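The Slow Road to Seven Hundred: How a Founder in Tramley Built Bensaid One Kitchen at a Time

She started with four customers and a borrowed van. Today her company keeps the pantries of small restaurants in order across the whole valley.

Business & People
Read time: 7 min read

There is a bakery on the main street in Tramley where, if you arrive early enough, you will find the founder of Bensaid at the corner table with a pot of tea and a stack of paper invoices. She still likes paper. She has software for all of it now, of course, and good software too, but she says she can't feel how a month is going until she has turned the pages herself. She asked me to leave her name out of this article (her mother reads every magazine in the county, she told me, and would buy up all the copies), so I will simply call her the founder, as most of her staff do when she's out of earshot.

If you have never worked in a restaurant kitchen, you may not have given much thought to where the flour comes from. I certainly hadn't. Big chains have buyers and warehouses and long contracts. A little place with eight tables has an owner who drives to the wholesaler at dawn, discovers that the rice is out of stock, and drives home again in a bad temper. The founder knew that owner very well, having been that owner. She ran a lunch counter in Praltbridge for years before it closed, and she will tell you cheerfully that she closed it with more debts than soup bowls.

What she had left was a fat notebook full of suppliers: who delivered, who said they delivered, who would let you pay at the end of the month if you asked nicely. Friends kept calling to borrow from it. After a while she began placing the orders for them and adding a small fee, and that was Bensaid, though it didn't have a name yet and wouldn't for another winter.

Four kitchens signed up in that first season. She did the ordering at night, picked up the goods in a van that belonged to her brother-in-law, and delivered everything before the lunch rush. "I thought it would pay the rent until I found a proper job," she said, pouring me more tea than I could possibly drink. "I am still waiting for the proper job."

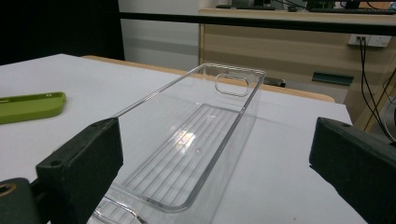

Clear bins with a handle at the end are a familiar sight in organized pantries.

The turning point, as she tells it, came out of an argument. A café owner in Praltbridge complained that his deliveries were always right and his shelves were always wrong. He had three open sacks of sugar and no salt. The founder told him, not very politely, that his shelves were his own affair. Then she lay awake half the night thinking he might have a point. The next week she went back, emptied his storeroom onto the floor, and spent an entire afternoon putting it back together with him, labels and all. His monthly order shrank by a third. He also told every cook he knew.

You might suppose that a supplier would be sorry to see an order shrink, and her bookkeeper certainly was. But the calls began coming in, and by the following March she had hired her first two employees, one to drive and one to do nothing but visit storerooms. The storeroom visit is still free for every new customer, and it is still the part of the business she talks about with the most affection. She goes along herself when she can. She has seen some things in the backs of those cupboards that I promised not to print.

Growth brought its own troubles, naturally. There was the year she opened a second depot far too soon and had to shut it again. There was the offer from Flurnent, a much larger distributor, which wanted to buy the whole company and keep her on as a regional manager. She took 30 days to think it over. She says she spent most of them drawing up lists of reasons to accept, and they were sensible lists, and each morning she found she didn't want to. The money would have paid off her house. When she finally called to decline, the man at the other end was so kind about it that she nearly changed her mind on the spot.

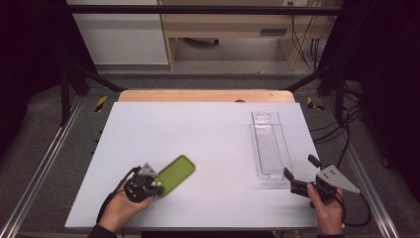 A green tray, set at an angle on a white board.

Bensaid now serves 700 kitchens, from school cafeterias to a pie stand that opens only in summer. The drivers each keep the same route for as long as they want it, so the cooks know who is coming through the back door. New hires in the office spend their first weeks riding along in the trucks. Some of them grumble, she admits, particularly in January, but she has found that people write much kinder emails to a customer whose back steps they have climbed with a sack of onions.

Not everybody is charmed. One restaurant owner I spoke to in Tramley left for a cheaper service two years ago and hasn't gone back. Bensaid's prices are a little higher than those of the large distributors, and for a kitchen with a good storeroom and a steady hand at the books, the extra cost can be hard to defend. When I mentioned this to the founder she nodded all the way through it. She had lost that customer herself, she said, and she still eats there, and the fish is excellent.

I asked what she would say to someone starting out with nothing but a notebook. She thought about it for so long that the tea went cold. Charge for your time from the first day, she said at last, even if it's very little. She worked without pay for 7 months and she regrets every one of them, chiefly because it taught her early customers that the night hours were free. She would also borrow less, and she would have bought her own van much sooner. Her brother-in-law's had no heater.

As for what comes next, a depot in Praltbridge is planned again, this time with a proper lease and a manager who grew up there. The building is three doors down from the old lunch counter, which is a shoe repair shop now. She walked me past it on the way to my train and stopped to look in at the window for a minute, and then her phone rang, and it was somebody who had run out of eggs.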